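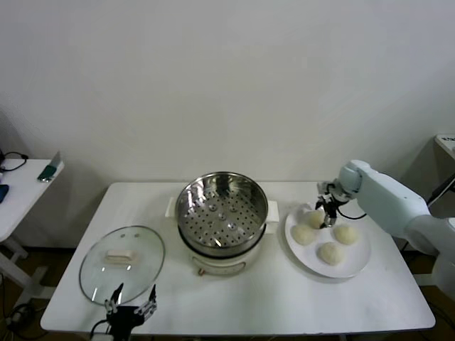 Fig. 1. Steamer with its basket on, lid to the left, plate of buns to the right.

Section 4: Setting Up Your First Recipe Box in Sulo

Okay, so you've got Sulo installed and you've made it through the sign-in screen (Section 3, if you skipped ahead). Now comes the part I like best, which is getting your recipes out of the shoebox and into the program. I did mine over one long winter break and finished on Jan 1, 2018, with 902 recipes typed in and a very sore neck. You can go a lot slower than that!

A word on names before we start. A "box" is a whole collection. A "card" is one recipe. A "drawer" is a group of cards inside a box, so you might have a drawer for soups and another for steamed buns. You can move cards between drawers whenever you want.

4.1 Making the box

1. Open Sulo and click New Box in the top left corner.
2. Type a name. Keep it short, it has to fit on the printed tabs later on. Mine is just called Kitchen.
3. Pick your measurements, either cups and spoons or grams.
4. Click Save. You'll land on an empty page with one drawer called Unsorted.

Note: You can't switch a box from cups to grams once it has cards in it. I found this out at card 136. If you're on the fence, go with grams, and Sulo will still show cups in small print next to them.

4.2 Adding drawers

1. Click the plus sign under the box name.
2. Name the drawer and press Enter.
3. Keep going until you have the ones you want, then press Esc.

I'd start with very few. My friend Mylene Pascual made a drawer for every country she'd ever cooked from and then couldn't find her own pancake recipe. You can always split a drawer when it gets too full. Sulo nags you once you go past 30 cards in a single drawer, and you can turn the nagging off in Settings under Reminders.

4.3 Typing in a card

I'll use plain steamed buns as the test card, mainly for the fact that they have a resting time and a cooking time, and those are the two boxes people mix up.

1. Open the drawer you want and click New Card.
2. Fill in the title. Put the main word first (Buns, steamed, plain). Sulo sorts by the first word, and you'll thank yourself when you're hunting through all the B's.
3. Click into Ingredients and type one per line, amount first. Write 1 tsp yeast and Sulo splits it up on its own. If you write yeast, 1 tsp, it gets confused and puts the whole thing in the Notes field.
4. Click into Steps. Press Enter after each one. Don't type the numbers, Sulo adds them (if you do type them you get 1. 1. and 2. 2. all the way down the page, ask me how I know).
5. Fill in Rest and Cook as two separate times. Rest is any time the food sits there without you. Cook is time on heat.
6. Under Gear, list anything you'd be annoyed to discover you didn't have. For this one I put steamer with lid, plate, parchment.
7. Click Save Card.

Note: The Gear field is searchable! Type steamer in the search bar and every card that needs one pops up. This is great if you've just been given some gadget and want to know what to do with it.

Caution: Sulo does not save as you go. If you close the window with a card half typed, it's gone. Save after the ingredients, then go back in and do the steps.

4.4 Adding a picture to a card

1. Open the card and click the gray square in the corner.
2. Choose a picture from your computer. JPG and PNG both work.
3. Drag the edges until the part you want is inside the square.
4. Click Use This.

Sulo shrinks everything to 1528 dots wide, so there's no point in feeding it anything enormous. Anything smaller than that is left alone. Each card holds one picture. If you really need more (folding and pleating, say), make a second card and link the two with the Related button.

4.5 Bringing in cards from Grakska

If you used the old Grakska program, good news, you don't have to type it all again.

1. In Grakska, go to File, then Export, and choose Text with Tabs.
2. Save the file somewhere you'll find it. I use the desktop.
3. In Sulo, go to Box, then Import, and pick that file.
4. Wait. A big collection takes a while and the bar sits still near the end. Leave it alone.
5. Look in the Unsorted drawer. Everything ends up there, so move it where it belongs.

Fractions are the one thing to check. Grakska stored one half as a special character, and some of those come across as a question mark. Santino Barrientos wrote a little cleanup tool for this last April, and you'll find it in the Extras folder under the name Padilla. Run it once, right after the import and before you edit any cards.

Caution: Don't run Padilla twice on the same box. The second pass turns real question marks into halves, and your notes will read very strangely.

4.6 Backing up

1. Go to Box, then Copy To.
2. Pick a USB stick or another drive.
3. Tick Include Pictures.
4. Click Copy, and wait for the word Done before you pull the stick out.

I do this whenever I've added more than a handful of cards. To open a backup on another computer, install Sulo there first and use Box, then Open Copy. Printing cards and tabs is in Section 5, along with the settings for the Hunden label sheets.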